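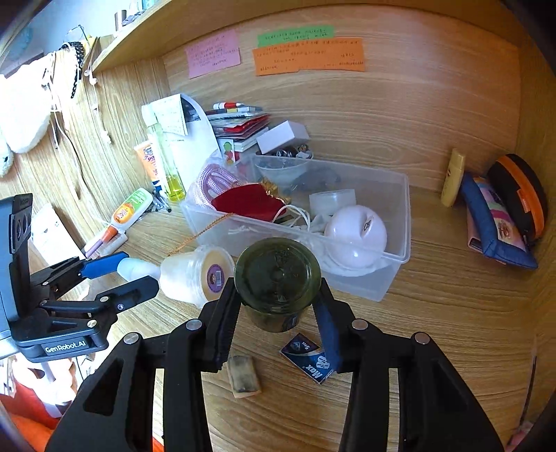
Dark olive-green jar, held over the desk

Forum > Home and Storage > Reusing glass and plastic containers

sugawara_shelf
Good evening to all. I want to ask how you remove the smell from old jars. I keep spices and tea in reused jars, and I have 46 of them in my kitchen in Zirnwood. Most are fine, but the ones which had pickles before still smell after many washes. I tried baking soda overnight and it helped only a little. The glass is clean, I am sure. Is it the lid?

mapleknob
It is almost always the lid. The soft ring inside keeps the smell. Buy new lids and keep the jars.

Jarden_Lane
I don't agree with buying new ones. Put the lids outside in direct sun for 4 days, ring side up. I did this in April with 11 lids and only one had to be thrown away.

mapleknob
Sun makes the ring hard, and then it doesn't close well. For dry tea maybe this is fine. For anything with oil I would not do it.

Jarden_Lane
Mine close well. We can have different lids, of course.

gondar331
May I add a question about plastic? I am sorting my small things at home and I would like to use plastic bottles again for rice and beans. Glass is too heavy for my upper shelf.
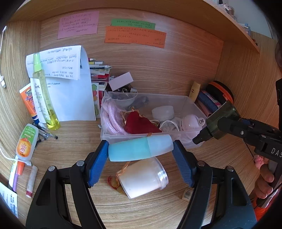 Light blue bottle and the box with small things

sugawara_shelf
Thank you both, I will try the sun with two lids first - the worst ones. To gondar331: for rice I would choose a wide opening. With a narrow bottle you need a funnel each time, and beans get stuck in it.

mapleknob
Also check what was in the bottle before. If it was soap or shampoo, please do not put food in it, even after washing. Use it for buttons or beads.

gondar331
I understand. Then buttons it is, and I will look for something wider for the rice.

Jarden_Lane
One more thing about the jars: store them open, with the lids in a separate drawer. Closed empty jars get a stale smell also when they were clean.

sugawara_shelf
This I did wrong for years. All of mine are closed. I will write again when the two lids are ready.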